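Linen by the Hour: Trying Out the Omero Home Package
Third-year project report, Applied Automation
Nest Powell, with Carmela Arroyo
Supervisor: Aarne Leinonen
24 Nov 2024

Why I picked this one

I clean holiday flats for my pocket money, and the part I hate most is the beds. So when the list of project topics went up and one of them was "assess a robot service a small business could hire", I had my name beside it before I'd read the rest of the list. Carmela wanted the warehouse picker (sorry, Carmela) but came round once she saw she'd get to do the software side.

The service is called Omero and it's offered by a firm named Brorholm. You don't buy anything. You book a humanoid robot with two arms, two legs and proper fingers, and you choose task packages to go with it. There's Kitchen, Tidy and Linen. We only tried Linen, because the course budget covered one package and I was the loudest person in the meeting.

What you get

The package comes with the robot, a stand-by operator on the other end of a line, and a setup guide that runs to 34 pages. I read all of it. Carmela read the bits with diagrams and did just as well, which tells you something about the guide! The safety section is very good, clear and short. The section on teaching it your room is a mess - it sends you to a menu that has a different name in the current software, and we lost most of a morning to that before Nikola Begović from the support desk put us right.

We set up in a bedroom with a padded brown bed base and a strip of warm light underneath. I'd worried that the glow would confuse it, but I can't say either way, as we never got round to a proper session with the strip off. That's going on the list for next time.

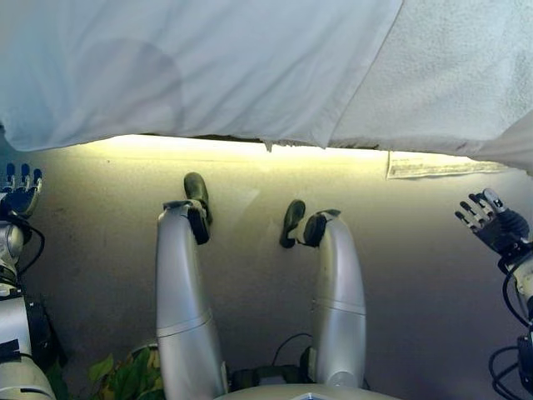 Figure 1. Both hands open, with the sheet and the thicker white cloth.

How we tested it

I wanted a test my boss at the flats would care about. She doesn't want to know about joint torque, she wants to know if the corner is flat. So we split bed-making into small jobs: find the edge of the sheet, take hold of it, lift it, carry it to where it should go, let go. Each go at the whole chain was one trial, and we ran 100 of them over the term.

White on white was Carmela's idea. She pointed out that most hire linen is white, so testing with a nice stripy sheet would be cheating a bit. She was right, and it made for a much harder test than the one in the guide, where the suggested sheet is dark blue.

We gave a trial a pass if the edge ended up where we'd marked it in our plan and no person had touched the sheet. If the operator had to step in, we wrote it down as a fail, even when the result looked lovely. Aarne thought that was harsh. I still think it's fair, because the price list charges extra for operator time.

Taking hold is the step I'd watch if you only had five minutes. One hand does the pinching, and the other often just stays open out of the way. I kept wanting it to use both, the way I would, with a flick. There's no flick in the Linen package. I asked. 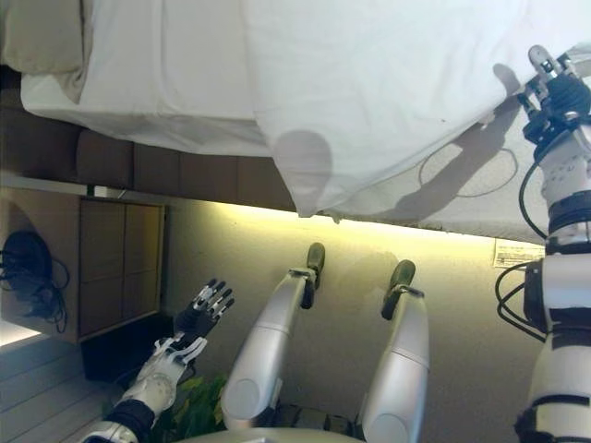

RESULTS

With the right hand pinching the edge of the sheet, you get a lifted corner and a big shadow across the fabric from the arm. Carmela reckons the shadow matters more than we gave it credit for, as it changes what the sheet looks like just when the robot needs a good look at it. I'm less sure. We argued about it for a week and agreed to put both views in.

Out of our trials, 75 passed. That's lower than the figure I'd been hoping for and a fair bit higher than Aarne's guess. Most of the fails were at the pinch, where the fingers closed on a fold instead of the edge. Once it had the true edge, it hardly ever dropped it.

The cables bothered me. They loop out from the arms and I spent a lot of the sessions watching them near the bedding. Nothing snagged in our trials, but I'd want them tucked in before one of these went to work in a guest's room.

Would I tell my boss to book it?

Not for this summer. It's slow next to a person, and she'd need somebody there who had read the guide. A flat with the same bed in the same spot every week could be a different story, and I'd love to try that.

Brorholm has a software update due in March, and Nikola says the fold problem is one of the things they're working on. Femke De Bruijn is taking the project over from us then, so I've left her our trial sheets, my marked-up copy of the guide and the correct name of that menu.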